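Green gripper fingers, one side scuffed up -- sand, swap or leave alone?

Posted by Brallix, Saturday, April 23, 2022

Hi all, hoping someone with more bench time than me can weigh in. I look after a little bottle sorting cell at our recycling depot, and the view from the wrist camera is what I've been squinting at all week. 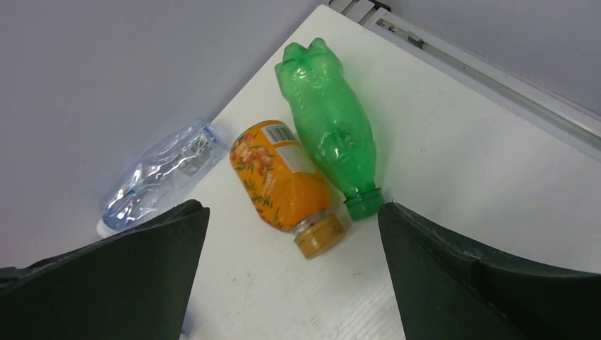 What I'm running and what I've tried

It's a small arm over a white table with a slotted rail along the edge, and it picks empties lying on their sides. The fingers are dark green. The right one has the scooped profile and it's gone speckly and lighter along the upper rim, and I don't love it. The table's got scratches and smudges too, right down where the fingers work.

Juice bottles like the orange one with the gold cap go fine all day. The soft clear water bottles are my headache, the dented ones especially. The fingers close, the wall caves in, and the thing squirts out sideways. The log says 2,977 picks since I last had the fingers off. Grip force is at 30 per cent, and I tried bumping it to 40 or so, but that just squashed them flatter. I've wiped the fingers down with metho and it helped for maybe an arvo.

So is the scuffing my problem, or am I barking up the wrong tree? I've got a spare pair in the drawer but I'd rather not redo the calibration if I can dodge it.

Stesov

Swap them. Fingers are cheap, your time isn't.

Aslak Westerberg

I'd hold off on swapping, mate. A bit of speckle on the rim is pretty normal wear and I've run fingers a lot uglier than that. Run your thumbnail along the inside face, where it touches the bottle. If that's still smooth and you can't feel a step, the finger's okay.

I reckon your trouble is where you're grabbing. A crumpled bottle has no strength in the middle, so go for the neck, just behind the cap, where the plastic is thicker. On ours I shifted the pick point 15 mm towards the cap end and dropped the force back instead of raising it -- night and day. Slow the close right down as well.

Other thing, your bottles are lying hard up against each other, the orange and the green one anyway. When a finger goes down between two that are touching, it'll ride up on one of them and you start the grip crooked. Could be where the rim is getting rubbed, too. Can you spread them out a bit before the pick?

If you do end up fitting the spares, change both at once and snug the screws up evenly. Then redo the zero with the fingers closed. It's a ten minute job, not the nightmare you're picturing!

Zhong

Agree with Aslak on the neck grab. I'd also give that table a proper clean, because smudges can muck around with the vision on clear bottles (ours kept finding a "bottle" that was a smear of dried cordial). Warm soapy water, then dry it off. Don't use the scourer side of the sponge like I did.

No idea about the fingers sorry, ours are a different sort.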